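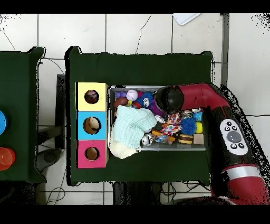
Toys in the grey bin, next to the yellow, blue and pink boxes.

Gistatside Toy Library
Progress report to the Ikonen Fund, second quarter

Membership and loans
The library now has 37 member families, up from last quarter, and loans reached 300 for the first time. Most of the growth came from the Wednesday session, which we moved to a later start so parents could come straight from school pick-up. Puzzles and ride-on toys are still the most borrowed. Baby toys are slow and we will not buy more this year.

Late returns are a continuing problem. We have stopped charging fines and now send a text message the day before an item is due. It is too early to say if this is working.

Premises
The lease on the Prorlow Street rooms has been renewed for 3 years at the same rent. The landlord has agreed to fix the back gutter but has not given a date. The ramp is finished and was paid for from the access line of your grant.

Soft toys and balls
Small items are not catalogued one by one. Families can take any of them home with a larger loan, and they don't count towards the limit. We would like to keep this arrangement next quarter.

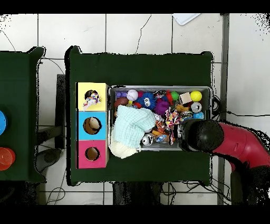
Spending
We have spent 40 per cent of the grant. Shelving came in under quote. The Judex loan software cost more than budgeted as we needed a second licence for the front desk. We ask to move the shelving balance across to cover it.

Next quarter
- Stocktake in January, with the library closed for that week
- Replace the worn floor mats
- Trial a Saturday morning session
- Send you the revised budget once the software transfer is approved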